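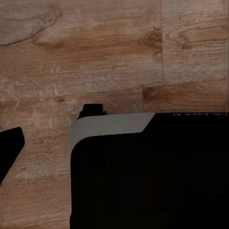 Ata da reunião de sábado, 29 de maio de 2021, do nosso grupo de viagens, escrita por mim porque perdi o sorteio (outra vez!). Estávamos cinco à volta da mesa e a Merike Kļaviņa a entrar por chamada, com o som aos soluços nos primeiros minutos. O assunto era um só, a viagem de outubro, e vínhamos da última reunião com duas hipóteses em cima da mesa: a travessia de barco até Stenivier ou a semana de caminhada em Skandmont. Enquanto esperávamos que a Merike voltasse à chamada ainda se falou do alojamento de Skandmont, que eu imagino sempre todo em tábuas de madeira clara, cor de mel, com os nós bem escuros à vista, daquelas que rangem quando alguém se levanta de noite. Fica registado que gosto disto e que não fui imparcial.

**1. Ata anterior**

Aprovada. Só houve uma correção: eu tinha escrito que o autocarro para Skandmont saía de manhã, e sai depois do almoço. Peço desculpa a quem já tinha posto o despertador na cabeça.

**2. Para onde vamos**

A Merike defendeu Stenivier com unhas e dentes. Já lá esteve, conhece o porto, diz que em outubro as ruas estão vazias e que se come peixe muito bem por pouco dinheiro. O problema é o barco. Fora do verão só há duas travessias por semana e, se o mar estiver mau, ficamos lá presos (ela acha isto uma vantagem, eu tenho de voltar ao trabalho).

Skandmont é mais simples: comboio, autocarro e estamos lá. O ponto mais alto do percurso fica a 1809 metros, mas há uma variante por baixo, junto ao rio, para quem não quiser subir. Eu perguntei três vezes se a variante era mesmo plana e a resposta foi sempre «mais ou menos», portanto vou levar os bastões.

Votámos. Skandmont ganhou por quatro votos contra dois, e Stenivier fica guardada para a primavera, com promessa feita à Merike em voz alta e agora por escrito.

**3. Transporte**

Vimos os preços da Konon, que faz o autocarro desde a estação. O bilhete de grupo, ida e volta, fica em 330 euros para os seis, e podemos mudar a data uma vez sem pagar mais. Com o ano que tivemos, isto pesou muito! Alguém sugeriu alugar uma carrinha e a conversa durou meia hora, até percebermos que só duas pessoas têm a carta em dia e que nenhuma delas quer conduzir na montanha. Fica o autocarro.

**4. Dormidas**

Eu queria a casa inteira no alto da aldeia, e a casa está livre: 1110 euros pela semana, lençóis incluídos, toalhas não. Tem três quartos, um deles por cima da cozinha, e uma sala com lareira. A outra opção era a pensão ao lado da paragem, mais barata, mas sem sítio para secar botas e com o jantar servido às seis e meia da tarde. Às seis e meia! Eu a essa hora ainda estou a lanchar.

Ficámos com a casa. O sinal tem de estar pago até ao dia 31 e quem trata disso sou eu, por isso mandem-me as vossas partes amanhã, por favor, e ponham o nome na transferência.

**5. Equipamento**

A Merike emprestou-nos na última viagem um fogareiro Xaba e quer saber onde ele anda. Silêncio geral. Fiquei de procurar na minha arrecadação, embora tenha a certeza quase absoluta de que não está lá. Quem precisar de impermeável que trate disso antes de setembro, que depois é uma correria. Combinámos também levar uma só farmácia para todos em vez de seis saquinhos com pensos fora do prazo.

**6. Outros assuntos**

- O caderno de despesas passa a ser partilhado online. Eu continuo com o de papel, ao lado, até confiar no outro.
- Ficou por decidir se fazemos uma caminhada de treino em julho. Há quem queira, há quem ache que treinar para férias é um disparate.
- A Merike pergunta se pode levar a irmã. Por nós tudo bem, mas o bilhete da Konon e os quartos têm de ser revistos, e ela confirma-nos durante a semana.

Acabámos já depois das sete, com a chamada a cair a meio das despedidas. A próxima reunião é em casa de quem tiver café, e a data combina-se no grupo.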